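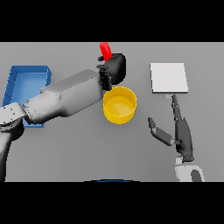 Fotógrafo de casamento quer cobrar deslocação depois do contrato assinado – é normal?

Xuelian Zheng
23 de julho de 2021

Boa tarde a todos. Caso em dezembro, numa quinta em Vetholm, e o fotógrafo é de fora. Assinámos contrato na primavera, pagámos o sinal. Total 1253 euros, 10 horas de cobertura, album à parte. Até aqui tudo bem.

Ontem mandou mail a dizer que faltava a deslocação, mais 140 euros, porque "a quinta fica fora da zona habitual". Mas a morada da quinta está no contrato! Fui ver e não há lá uma linha sobre quilómetros. Só diz "cobertura completa do evento" e depois uma cláusula sobre alimentação da equipa (ele e um segundo fotógrafo).

Não é pelo dinheiro em si, embora nesta altura cada euro conte. É que fiquei com medo de dizer que não e ele depois fazer o trabalho de má vontade. E o meu noivo diz para pagar e calar. Já alguém passou por isto? E já agora, é costume eles pedirem para chegar à casa da noiva de manhã cedo? Também isso não ficou escrito e queria resolver tudo no mesmo mail.

Erzsébet Katona

Olá. Fotografo casamentos há uns anos, por isso vou responder do lado de cá.

Primeiro o contrato. Se a morada está lá e o preço é total, o preço é aquele. Quem faz contas à deslocação é o fotógrafo, antes de mandar o orçamento. Eu ponho sempre uma linha à parte, com a distância a partir do estúdio, e quando me esqueço (já me esqueci) o prejuizo é meu.

Agora, confirma duas coisas antes de responder. Vê se há condições gerais em anexo, muitos colegas mandam um PDF separado e é lá que metem os quilómetros. E vê se mudaram alguma coisa desde a assinatura – hora da cerimónia, segundo local, casa da noiva noutra terra.
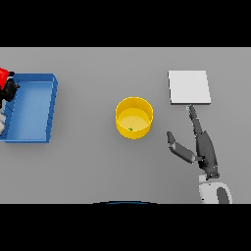 Se não mudou nada, responde por escrito, curto e simpático. Qualquer coisa como "Olá, estive a rever o contrato e o valor acordado já inclui a morada da quinta, por isso contava que a deslocação estivesse incluída. Pode confirmar?" Sem ameaças, sem falar em advogados. A maior parte das vezes fica por aí.

Quanto ao medo de ele trabalhar mal: percebo, mas um profissional não estraga um casamento por causa disto, o portfolio dele também são as tuas fotos. Se a resposta vier torta, aí já ficas a saber com quem estás a lidar e ainda tens meses pela frente.

Preparativos: eu chego duas horas antes de a noiva sair de casa. Com cabelo e maquilhagem a atrasar (atrasam sempre) menos que isso é aperto. Em dezembro o problema é outro, a luz. Se a cerimónia for às três, quando saírem cá para fora já quase não há sol e as fotos dos dois no jardim ficam para o flash. Pergunta-lhe se dá para fazer meia hora de retratos antes da cerimónia. Há noivos que não querem ver-se antes, eu respeito, mas depois não há milagres. E pede que as 10 horas fiquem com hora de início e hora de fim, tudo no mesmo mail. Senão ele chega cedo e vai-se embora antes do bolo.

Ximeng Yan

paga e não te chateies. no meu foi igual, eram 16 convidados e mesmo assim o homem queria extra pelo estacionamento. as fotos ficaram lindas e hoje nem me lembro quanto foi

Rongrong Qian

Não concordo com a resposta de cima, se está assinado está assinado. Só acrescento uma coisa: vê o prazo de entrega das fotos e em que formato vêm. Eu tive de pedir os ficheiros em tamanho grande três vezes porque o contrato só dizia "galeria online". E o album, se é à parte, pede já o preço por escrito, que sobe depois. O meu subiu.

Boa sorte e felicidades aos dois!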